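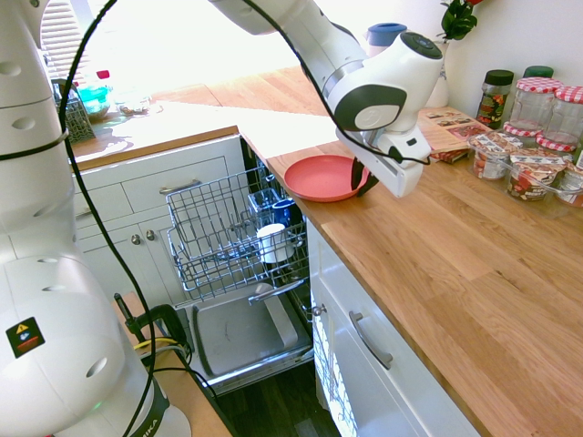

## 5. Loading the upper rack

Please read this section before you use the dishwasher in the Skornlow kitchen for the first time. The lower rack is explained in section 6.

1. Open the door fully, until it lies flat. Do not leave it half open, the hinge does not like this.
2. Pull out the upper rack with both hands until you feel the stop.
3. Put cups and glasses between the tines, with the opening down. A cup which lies on its side will collect water.
4. Keep glasses a little apart from cups, so they do not knock together.
5. Plastic plates go in the upper rack only. Scrape off the food first. It is not necessary to rinse them.
6. Turn the spray arm one time by hand. If it touches something, move this item.
7. Push the rack back slowly.
8. Fill the detergent compartment on the inside of the door and close its lid.

**Note:** Light plastic pieces can turn over during washing. Place them at the side of the rack, under the edge of a heavier cup.

**Note:** Oak worktops must be kept dry. When you unload, put a towel on the wood before you set down any dishes. Wipe drops immediately. We oil the worktops every April with Berhe oil.

**Caution:** Do not put sharp knives in the upper rack. Do not stand or lean on the open door, also not children.

**Caution:** After the programme ends, wait 5 minutes before you open the door. The steam is hot and it can damage the wood above.

Sostum, kitchen guide, April 2024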